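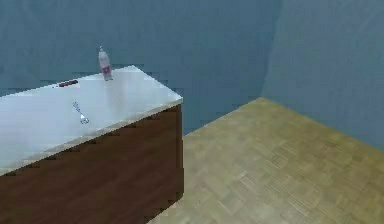
Figure 2. Rendered kitchen interior: pale worktop over a dark brown cabinet.

Publications > Community Energy and Land > Working Papers > Section 4

4. Listening to the Flatia meetings

4.1 How people came to be in the room

It would be easy to begin this section with the wind farm itself, and many accounts of the Nulberg ridge do just that, but we would like to start with the village hall at Flatia, where residents had been gathering to talk about their land for a good while before any developer took an interest in it. The earliest meetings dealt with a drainage ditch and a disputed footpath. By the time Heffernan, the company behind the proposal, put up its first notices in April, people already knew one another's views fairly well, and knew too who could be relied on to stay behind and stack the chairs.

We attended 6 evening meetings in all, each starting at half past seven, and we are very grateful to everyone who made room for us on the benches. Attendance varied a good deal. The smallest meeting drew 40 people on a night of heavy rain, and the largest, held once the draft lease had been passed round, brought in more than 400, with a good number standing out in the porch and having the speeches relayed to them by those nearest the door.

4.2 What was said about the lease

Most written objections to the scheme, and there were 700 of them by the close of the consultation, dealt with noise, birdlife and the look of the ridge. We had expected the meetings to follow the same lines. What we heard instead, again and again, was talk about the length of the lease and about who would speak for the commons once the present graziers had retired. One older grazier told us that he could get used to a turbine but not to a landlord – a remark that got a round of applause, and one that several later speakers borrowed, with and without thanks.

Younger residents tended to put the matter differently. Many of them work in Flekmont during the week and come home to Flatia when they can, and they asked whether income from the turbines might go towards the bus, or towards houses that someone on an ordinary wage could afford to rent. These questions were received kindly, though we noticed that they were seldom written into the minutes, and we return to that gap in Section 5.

4.3 Disagreement and good manners

Horgan has argued in her study of upland commons that politeness can hide a quarrel for years at a time (Horgan, ch. 3). Our notes give her some support. Supporters and opponents of the scheme shared lifts, lent each other tools and sat side by side at the meetings, and it was often only in our interviews – usually over a second pot of tea – that people told us how strongly they felt. Two households had stopped discussing the ridge altogether at mealtimes.

We would not wish to make too much of this. Heffernan's own staff described the meetings to us as friendly, and for the most part so did we in our first write-up. Looking back over the notes, however, we think the friendliness did a certain amount of work. It kept people coming, and it also meant that the hardest question, whether the village should have the right to refuse the scheme outright, was not put to the company until the fifth meeting. The reply given that evening is set out in full in the appendix.

Nuala Horgan kindly read an early draft of this section.

Filed under: Wind power, Common land, Public consultation
Print this page | E-mail this to a colleague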